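The Long War of the Kitchen Sink

My mother washed dishes in a plastic tub inside the sink, and my father washed them under a running tap, and they stayed married for decades by never being in the kitchen together. I mention this because people write to magazines about politics and get over it. People who write about dishes keep writing.

The modern counter was supposed to end all this. It is wide, plain and gray, and it asks for nothing to be left on it. The dish rack, that honest old eyesore, was the first thing to go. We gave ours away when we redid the kitchen, and for 2 weeks we dried everything by hand like people in a costume drama. Then a folded towel appeared beside the faucet. Then a second towel.

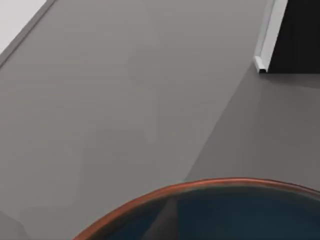

Yulan Yuan wrote in to say that a towel is only a dish rack with mold in its future, and that she had gone back to wire after one humid October. She enclosed a drawing of where the forks go. It was a good drawing.

The trade has noticed our distress. Orkeo sells a mat that rolls up. Carretero sells a rack that hangs over the basin and costs more than my first car's transmission. At Ina, a small showroom I visited on a rainy afternoon, I was shown 15 kinds of drain strainer by a man who clearly had a favorite and was too professional to say which.

What nobody would sell me was an opinion on soaking. Soaking is the great moral question of the sink. To the person who leaves the pan, it is a method. To the person who finds it the next morning, it is a confession. My own record here is poor, and my wife keeps it.

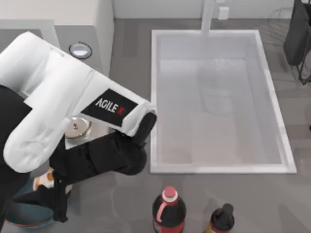 A wide white basin set into a gray counter.

We bought the wire rack back in the end, or one just like it. The towels are still there too, underneath, in case of drips.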